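4. Setting up the bins and loading the bars

Rev. 24/11/2025. Replaces the June sheet. Bin the old one, the color order was wrong in it.

This section covers the two Plarnari bins and the mixed bar set (red and green). For the Parsa rack go to section 5. For labels go to section 7.

Before you start

You need:
- both bins, front and rear
- one mixed bar set, three red, three green
- a dry rag
- a soft brush
- the Useo check card (in the bag with the feet)

Check the bars against the card. Short a bar, wrong color, bent bar: stop, send the whole set back. Don't make up the set from spares. Spares are cut to the older length and you'll be chasing it all week.

4.1 Placing the bins

1. Clear the work surface. Wipe it, let it dry.
2. Put the rear bin down first. Long side facing you.
3. Put the front bin directly in front of it, same direction.
4. Check for rocking. Push down on each corner in turn. If it rocks, move it. Don't fold cardboard under it.
5. Leave at least 200 mm from the front bin to the edge of the surface.
6. Leave 300 mm clear above both rims. Shelves, lamps, cable trays, all of it.

Note: both bins are the same size. Front and rear only means where you put them. If you swap them later, swap the labels too.

CAUTION: Rims can be sharp on new bins. Gloves for steps 2 and 3. Run the rag around the rim after, and if the rag snags, file the spot down before you load anything.

4.2 Cleaning the floor of the bin

The walls slope in, so grit ends up on the floor and stays there. Do this at every changeover.

1. Empty the bin. All bars out.
2. Brush the walls from the rim down.
3. Brush the floor toward one corner. Lift the dirt out with the rag.
4. Look at the floor in good light. Worn and shiny is fine, so are scratches. Burrs are not fine.
5. Wipe once with the dry rag. No oil, no polish.

Note: don't tip the bin out to empty it. Bars slide down the wall all at once and they chip on the way.

4.3 Loading the bars

Two ways to load. Pick one from your job sheet.

Row load (storage, moving house, shipping)

1. Red bars first, side by side, flat on the floor.
2. Green bars on top, same direction.
3. Check nothing sits above the rim.
4. Cover on. Strap if it's leaving the building.

Mixed load (daily use)

1. Hold one bar low inside the bin, just above the floor. Let go. Do not drop from the rim.
2. Alternate the colors as you go, red, green, red, green.
3. Turn each bar a little so it doesn't line up with the last one.
4. Stop at 6. The set is one bin full, don't add a second set on top.
5. Look straight down. Crossing is OK. A bar with one end on top of another is OK.
6. Any bar standing up against the wall, lay it down.
7. Any two bars tight together along the full length, seperate them.

No fixed pattern for a mixed load. Yours will look different to the figure and different again tomorrow. What matters is the count, the colors, and that every bar can be lifted without dragging its neighbor out.

CAUTION: Hands out of the bin while anything is working over it. Bars get straightened between jobs, not during.

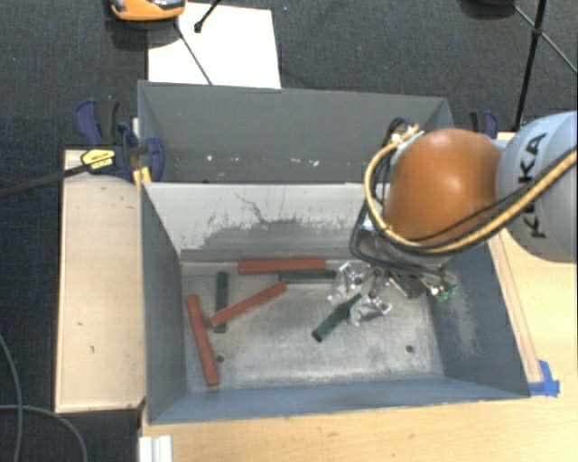 Fig. 4-2. Mixed load, three red and three dark green in the front bin. One red bar lies across a green.

Green bars look nearly black in poor light, worst at the ends. If you are counting from a distance, count red first, then the rest.

4.4 Moving bars between bins

1. Rear bin must be empty and clean (see 4.2).
2. Take the top bars first. Where two cross, the upper one goes before the lower one.
3. Lift by the middle for short moves. Both ends for anything longer.
4. Set down low, same as loading.
5. Count in the new bin. Write it on the card.

Note: if a bar has settled along the foot of the rear wall it's awkward to get hold of. Roll it toward the middle of the floor with one finger, then lift. Don't pry it up with another bar, that's how the corners get chipped.

4.5 Quick fixes

Bars keep sliding to one side
Surface not level. Redo 4.1 step 4.

Bar leaves color on the bin wall
Dropped or dragged. Wipe the mark, check the bar, swap it if the edge is rough.

Can't tell red from green on the card
Card is faded. Ask Narkstead for a new one, part 85, no charge.

Count is short
Check under the crossing bars, then the gap between the two bins. It's usually the gap.

Bins drift apart during the day
Dirt under the bins. Lift, wipe, put back. Clip kit is availble if it keeps happening, see the parts list.

4.6 End of day

1. Count.
2. Row load if the bins are moving overnight. Otherwise leave as is.
3. Covers on both bins, the empty one too.
4. Card back in the bag.

Go on to section 5, Parsa rack. Skip to 7 if you have no rack.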